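Power strip with a button for each outlet, OK on a white work table?
Home Help > Workspaces > Tables and desks
Posted 13 May 2026 by Lukham

I'm setting up a table for sorting and light assembly in the spare room. The top is white and gets marked easily, so I lay a large white board flat on it when I work.

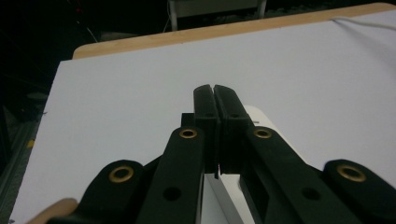
The board stays put well enough. My trouble is power. The nearest wall outlet is 12 feet from the table, and I need to run a lamp and a phone charger, sometimes a small glue gun. I had the strip on the floor since October and kept kicking it, so now I want it up on the table. It's white, with a round push button next to each outlet, and the outlets have the slanted slots plus a separate two-pin part.

What I want to know:
Is it fine to leave the strip loose on the tabletop, or should it be fastened down?
Will double-sided tape pull the finish off a white top?
Is a glue gun too much for it along with the lamp?

There's a light wood strip along the back of the table and I could screw into that if I had to, but I don't want to.
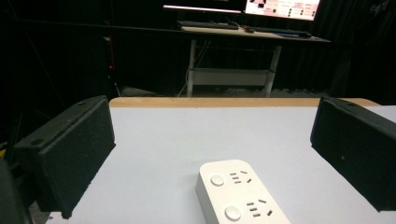

Brotetti
Loose is fine as long as the cord doesn't hang where you can catch it. Mine sat loose for 3 years. When I did fasten it, I used the removable adhesive strips sold for hanging pictures, two under each end. They came off a painted top without a mark, but try one in a corner first. Regular double-sided foam tape leaves a mess.

Check the rating on the underside of yours and add up what you plug in. My glue gun is small and the lamp is LED, and together they don't come near the limit. A heater is another matter, so keep that on the wall.

Don't screw through the housing. If the back has keyhole slots, put the screws in the wood strip and hang it from those.

Nuvgate
just tape it

Jakubowski
I'd push it to the back, along the wood, and run the cord down the rear leg with a couple of clips. Keep it off the board too, or you have to move it every time you lift the board to clean. Also check that the plug fits your wall outlet directly. If you're using an adapter, the adapter has its own limit and it may be lower than the strip's.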